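Flidetti School Lunch Notes
README, second release

Welcome! This folder holds the lunchroom records from the Onent school wellness project, cleaned up and ready to use. If you've ever wondered which vegetables kids really eat when they get to pick their own, there is a lot in here to enjoy.

What's in the folder

meals.csv has one row per lunch period per school. It gives the main dish, the sides, how many students were served, and how much of each side came back uneaten.
schools.csv lists the 12 schools by code, with grade range and kitchen type.
dishware.csv tells you what the food was served on and how it was washed.
notes.txt has the comments that lunch staff wrote at the end of each shift. Start with this one! The remarks on roasted chickpeas alone are worth the download.

How it was gathered

Each school took part for 90 school days. Uneaten sides were scraped into labeled tubs, one per side dish, and the tubs were weighed in grams once the last class had left. Staff wrote the weights on a paper sheet, and the sheets were typed up at the Savchuk office every month. Two different people typed each sheet, and wherever their numbers didn't match we went back to the paper.

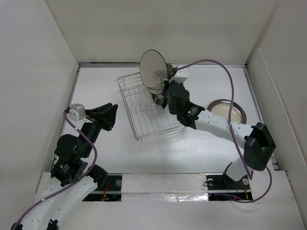

Dishware turned out to matter more than we expected, so it got its own file in this release. Schools on washable plates served slightly bigger portions than schools on paper trays, and comparing raw weights between the two will lead you astray. Please join on school_code and use the portion_g column. The drying column has three values: machine, towel and rack. We use "rack" only for an open wire rack with upright dividers, like the silver one with the zigzag row down its middle and a plate coming down toward it. Flat draining mats are coded as towel, which is a little odd, but that's how the first sheets were printed and we kept it.

Known gaps

School 4 has no weights for October. The scale was out for repair and the staff kept writing comments anyway, bless them, so the notes are complete.
Milk was never weighed.
Salad bar days are marked with S in the side_type column. Portions on those days were chosen by the students, so portion_g is blank.
In 18 rows the main dish is listed as "chef's choice" and we were not able to find out what it was.

Privacy

There are no student names or ages anywhere in the files, and no record of what any one child ate. The smallest unit is a lunch period. Staff comments had names taken out before release. If you spot one we missed, write to us and we'll fix it fast.

Using the data

You're free to use it for classwork, research, menu planning or plain curiosity. Please credit "Flidetti School Lunch Notes, Onent" and mention which release you used. The Ikemik menu planner reads meals.csv directly with no changes, so it's a great first stop if you don't want to write code.

Changes since the first release

Added dishware.csv.
Fixed sweet potato and yam being counted as the same side.
Renamed waste_g to returned_g, after several lunch staff told us a carrot put in the share basket isn't waste. They're right, and share basket items now have their own column.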